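Flalico Cable Dress Kit for Bench and Kitchen Arms

Workshop supplies > Robot arms > Cable management
Sold by Quartey
Stock code 2916
In stock. Orders placed before 2 pm leave the same day.

The Flalico kit keeps the cables on a small robot arm out of the way of the joints and out of the way of the job. It is made for people who are building a setup at home or in a shared workshop and have added a gripper, a camera or both to an arm that came without wiring for them. You fit it with a screwdriver and a pair of side cutters. There is no drilling, and nothing is glued to the arm.

Most trouble with a home build starts at the wrist. A cable that looks fine with the arm parked will pull tight when the last joint turns, or hang low enough to knock things over on the worktop. The kit holds the cable at a point above the wrist and leaves a free loop below it, so the wrist can turn without dragging on the plug.

What you get

Ribbed sleeve, black, 2,000 mm, split along its length
Soft bands with buckle, 8
Band liners, self-gripping, one for each band
Strain relief clip for the plug end
Printed fitting sheet

Size and fit

The bands close on any link up to 165 mm across. The liner goes between the band and the housing and stops the band creeping when the arm speeds up. The sleeve takes one power lead and one data lead side by side. If you run an air line as well, order a second sleeve and keep the air line separate.

Fitting

Switch the arm off and unplug it before you start. Put the first band at the lower end of the link above the wrist, clear of the joint cover. Lay the cable in the sleeve and pass it under the band, but leave the buckle slack. Power up and move the wrist slowly by hand guiding to both ends of its travel, then set the loop a little longer than the longest reach you found. Power down again before you tighten the buckle. Work back towards the base, one band to each link.

Keep the loop on the side away from taps, handles and anything else that stands up from the counter. Thin camera leads can be run outside the sleeve on a light arm, but tie them at both ends.

Using it over a sink or counter

The sleeve is not waterproof and the split seam will let water in. Over a sink, turn the seam upwards and wipe the sleeve down after use. Do not put the bands in a dishwasher.

Customer notes

Luminița Barbu, shared workshop: "We do cup and mug picking on our kitchen counter. The old cable ties left marks on the paint and one had cut into the camera lead. These went on in one evening. The buckle is stiff to begin with. I would have liked a ninth band for the base end."

Kuldeep Vishwakarma, home build: "Fitted alongside a Pridomari gripper. The plug clip needed a bit of filing. Sleeve is good."
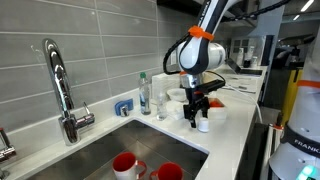

Can I take the sleeve off later without unplugging the gripper?

The sleeve is split from end to end, so you can open the buckles and peel it away with every plug still in place. Start at the base and work towards the wrist.

Spares and returns

Bands and liners are sold singly under Trasonis spares. Sleeve that has been cut to length cannot be returned. Unused kits can come back within the month in their original bag, with the fitting sheet.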